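3.2 Collection of the serving examples

The examples used to train the policy were gathered in the dining room of a hotel in Clanedham during January. The room was chosen in preference to the laboratory kitchen at Laltix, where the tables are plain and the light does not change through the day. A policy trained only on such surfaces had performed poorly in our earlier trials, most often when it was asked to find the handle of a shiny vessel.

Each example records one person seated at a table and handling a metal pot and a set of small glass cups with both hands. The views were taken from head height, so that the hands and the vessel stay large in the picture for most of the task. Participants were told which task to carry out – lift, pour, clear or rearrange – and were otherwise left to choose their own grip and pace. No attempt was made to tidy the table between examples unless the participant wished to do so. The full set comprises 2,436 examples from 60 participants.

Figure 4 gives two views from the serving tasks.
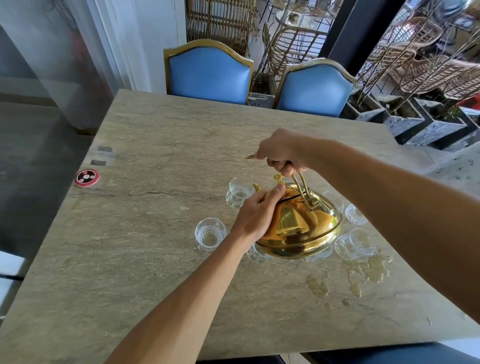
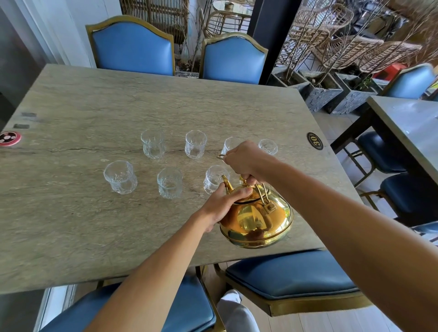

Figure 4. Two-handed grips on the metal pot, with the right hand on the handle in both views. In the first, the left thumb rests on the lid; in the second, the left hand is wrapped around the near side of the body.

The labels were added in two passes. In the first pass, an annotator marked the start and end of each contact between a hand and an object, and gave the contact one of four names: carry, steady, press or release. In the second pass, a different annotator checked the marks without sight of the first annotator's notes. Where the two disagreed on the name of a contact, the example was passed to Senthil Naidu, whose decision was taken as final. Disagreement was most common for the supporting hand, as steadying and pressing are hard to tell apart when the fingers hide the point of contact.

Reflections caused a further difficulty. The hand detector, which we took unchanged from the Zusov toolkit, at times reported an extra hand on the side of the vessel. These false reports were removed by hand for a subset of 400 examples, and the corrected subset was then used to adjust the detector before it was run again on the whole set. The remaining errors were left in place – we return to their effect on grip prediction in Section 5.

Participants were divided between the training and test sets by person, so that no individual appears in both. The same division is used for the comparison with the Pintér baseline in the next section.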